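Clonbridge Folds
README and data card, release 2
Last updated 16 February 2022

Welcome! Clonbridge Folds is a collection of short records about folding T-shirts flat on a table marked out in blue tape. It covers how a shirt starts, where each fold goes, and what the finished bundle looks like. If you have ever wondered how many sensible ways there are to fold a plain short-sleeved shirt, you are going to enjoy this. 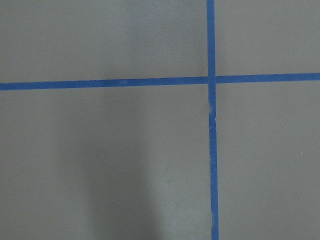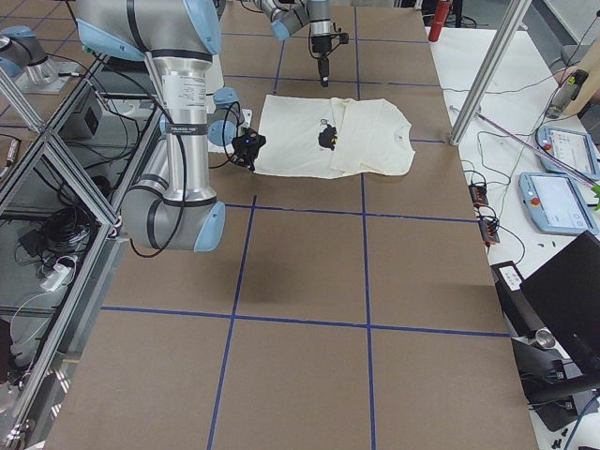

Blue tape lines on the work surface. The second picture has a cream T-shirt on the grid with one side folded over.

What is in it

There are 3,411 fold records in this release. Each one is a row in folds.csv and covers one shirt from first touch to finished bundle (or to giving up, see "Outcomes"). A smaller table, shirts.csv, lists the 60 shirts with size, main color, sleeve type, whether there is a print, and how tired the fabric is. The tiredness score is a lot of fun to browse. Old soft cotton behaves so differently from a stiff new shirt that you can often guess the score from the fold notes alone.

Nearly 1,000 of the records also have a written note. They are worth reading, especially the ones on collars.

The grid

The tape lines run lengthwise and crosswise and split the table into rectangles. All positions in the data are given against those rectangles, so "C4, right line" means the tape on the right side of the rectangle in column C, row 4. Columns are lettered from the left and rows are numbered from the near end.

Please treat the lines as a guide and not as a ruler. The tape was laid by eye, so a strip may lean a little, and the crossings are not perfectly square. Strips also wear. They get scuffed, wrinkle near the crossings, and now and then an edge tears and shows what is underneath. We love this grid anyway – it is quick to lay, cheap to patch, and easy to see under a pale shirt. When a strip is replaced the tape_version field goes up by one. Positions from different tape versions should not be averaged together.

Fold names

side-over: one side of the shirt brought across toward the middle, sleeve included
sleeve-back: the sleeve alone turned back on itself
hem-up: bottom hem brought toward the collar
half: the whole shirt folded down its center line
Gostcombe: side-over, side-over, hem-up, then one more hem-up into a square
Basden: half first, then sleeve-back, then hem-up twice

Gostcombe is the one most people would recognize from a store shelf. Basden is faster and a bit lopsided, and it makes a very good drawer fold. Give it a try with your own laundry before you write it off!

Outcomes

tidy: edges line up, no sleeve sticking out
okay: would pass in a drawer
messy: folded, but you would do it again
abandoned: the shirt was shaken out and the record ends there

Abandoned records are kept on purpose. Please leave them in if you are working on wrinkles, they are the richest part of the set.

Things to watch for

Printed shirts. A big graphic makes one patch of the cloth stiffer, and a fold line next to it tends to drift away from the print. The print_side field is given as seen from the near end of the table, so "left" is not the wearer's left.

Collars. In release 1 the collar counted as part of whichever sleeve it overlapped. It now has its own column, collar_pos. Old scripts will still run but will give you odd sleeve numbers.

Wrinkles. Scored 0 to 4 before the first fold only. A shirt can pick up plenty more along the way and we don't score those.

Long sleeves. None yet. We started on a batch last May using the Desmet sheet (see desmet_sheet.txt) and the names above didn't stretch to cover them.

Using it

Both tables are plain comma-separated text and open in any spreadsheet. Join them on shirt_id. Blank cells mean "not recorded", zero means zero.

If you come up with a fold we don't have a name for, send it in with the steps written out in grid positions. New folds go in folds_extra.csv until there are enough records to move them over.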